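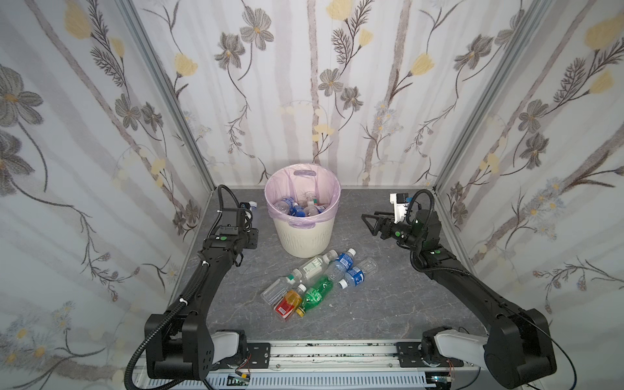 By the Brondavby Loan Armory coordinator | Progress report to the Dresow Fund | 06/06/2018

Hi again, and thanks for being patient with me on this one! I know the report was meant to be shorter than the last, so I'll try.

The big thing first. The loan racks are up and people are using them. When you gave us the grant, the idea was that anybody who wanted to try LARP or a beginner re-enactment day could borrow a foam sword, a shield and a helmet without having to buy the lot before they even knew if they liked it. We now have 35 full sets ready to go out, and they do go out (the shields especially, which I did not see coming). The small sizes are the ones we run short on. I ordered mostly adult helmets and that was my mistake, because the Rollside sessions bring in a lot of families and a big helmet on a ten-year-old just spins around.

So I've moved some of the helmet money over to youth sizes. It stays inside the same budget line, and I've marked it on the spreadsheet in green so you can find it.

Swords next. We bought two batches of latex-coated foam, and the second batch is noticeably better. The first lot started peeling near the guard after a few weekends. I've been patching them with liquid latex and a cheap brush, and the patches hold okay but they look like chewed gum. Lau, the shop we buy from, has agreed to swap out six of them and we only pay shipping, which I think is more than fair. The rest I'll keep for practice nights, where looks don't matter so much.

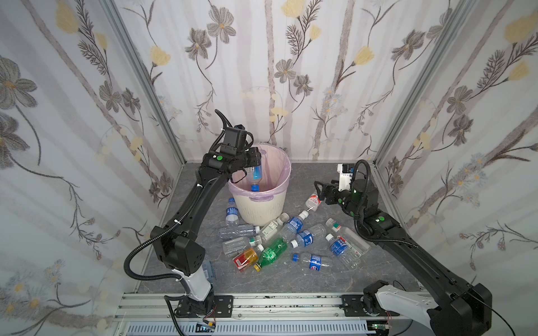 The other thing with the swords is storage. I had them standing on their tips in a crate all winter, and yes, I know, you told me. Foam takes a bend if it sits that way. They're now hanging flat on pegs along the long wall and the bent ones have mostly relaxed back. A couple still lean to the left. The kids ask for those by name, so I guess they're staying!

Safety checks are going well. Every item gets squeezed, flexed and looked over before it goes out and again when it comes back, and the result goes on a tag. We had one cracked core so far, caught on the return check, and it went straight in the scrap pile. I'd like to write up the checking routine as a one-page sheet that other groups could use. It's half done. The half that isn't done is the part about arrows, where I keep changing my mind about how much wobble in the head is too much.
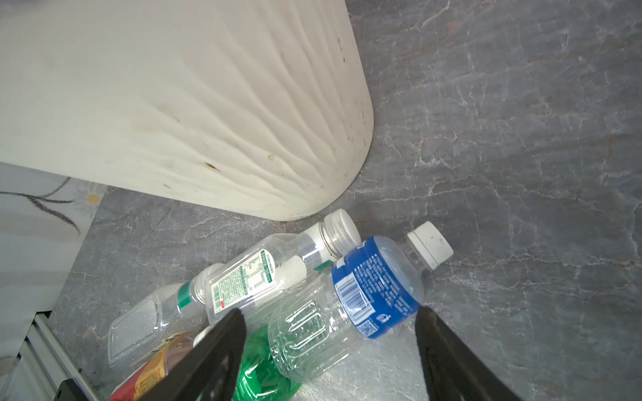

Bottles on the floor beside the bin.

Now the shield workshops. We've held the first round at Rollside, and 46 people signed up, which filled every spot. Everybody cut their own plywood blank, padded the rim and glued on the canvas. Painting took way longer than I had planned for, so next time it gets its own evening. I also underestimated the glue. We went through the whole supply in the first two sessions and I had to buy more out of the small-purchases money. Receipts are in the envelope with the rest.

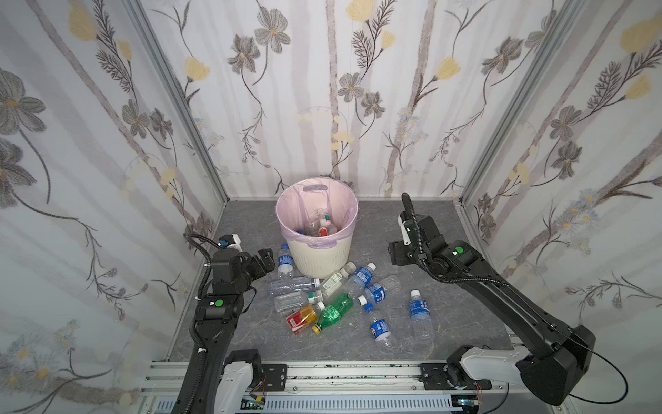

Arrows are still the slow part of the project. The foam heads pick up grit if they lie around on the ground, and grit is exactly what you don't want near somebody's face. We've started keeping them in tall barrels by the shooting line, head up, with a bag inside each one. The bag has to come up and over the rim the way the pinkish liner does on that wastebasket, with plenty hanging down the outside, or it slides to the bottom the minute you drop anything in. I also want barrels with handle cutouts like that one has. Ours have none, and carrying a full barrel across a wet field with your arms wrapped around it is no fun at all.

Money: there is $1,000 left in the equipment line. I'd like to spend it on youth helmets first and then on arrow heads, and keep the workshop line as it is for the October round. If you'd rather see it split some other way, let me know before I place the helmet order, as Lau won't take back anything that's been tried on.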